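4.3 Silent stalls during insertion

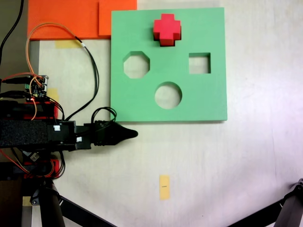
Noemi Okafor objected at the first readthrough that a stall is not a failure if the arm recovers by itself, and that we should fold these runs in with the slow ones. We disagree and keep them separate. The controller reported success on every one of them, and that is the fault we care about in this section.

Figure 3. Bench setup for the insertion trials, from above, with the green sorter board and the red cross block.

Setup as in 4.1. Same arm, same Grabner driver firmware, one board with four shapes. The cross was used for all runs here as it has the tightest fit and the most corners to catch on. A run ends when the controller declares the block seated, or at timeout. Of 1000 logged runs, 760 ended with the block seated and the log saying so. No complaints there. Another 179 timed out or tripped the force limit, both of which are handled and covered in 4.2. The remaining 61 are the problem: log says seated, block is not seated.

We first noticed in June. Ximena Ventura was re-running the force plots for a different question and found runs with a flat tail – no contact force at all in the last part of the push. An arm pressing a block into a slot should feel something. These felt nothing, because the arm was not moving.

What happens, as far as we can reconstruct it. The block catches on a corner of the slot. Force climbs, stays under the limit. The wrist joint driver browns out for a moment and restarts. On restart it comes back with its position register set to the last commanded value, not the measured one. Controller asks where are you, driver answers with the target. Position error is zero, force reads zero as the sensor shares the same supply and has re-zeroed itself. Both seating conditions met. Success.

So two checks that were meant to be independant both hang off one supply line. This was in the wiring drawing the whole time. We had read the drawing.

Reproducing it on the bench was easy once we knew. Dropping the supply by hand during a push gave a false success every time we tried it. Dropping it in free air did not, the force history check catches that case. Swapping the driver for a second unit of the same type made no difference. Swapping in the older Verovholm driver did – it restarts with the register marked invalid and the controller faults out properly.

Safety note. After a restart the joint is holding at the wrong place and the controller does not know it. Next move command, it jumps. In our cell the jump was small and the speed cap held it, but hands are often near the board at that point to reset the block. Since finding this we reset only with the drives disabled. Anyone running a similar cell should do the same untill they have checked their own drivers.

Fix, in two parts. The force sensor now has its own supply. And the controller reads the driver's restart counter before and after each push, any change and the run is marked void. With both in place we ran a further 2000 insertions on the Jorkenen protocol. The counter check voided the runs with a restart in them and we found no false successes when the results were compared with a manual check of the board. We did not test the two parts one at a time, which we should have. Runs in 4.1 were collected before the fix and have been re-labeled by hand.

Kirthorpe Robotics Workshop Papers | Contact the editors | Copyright remains with the authors | Back to top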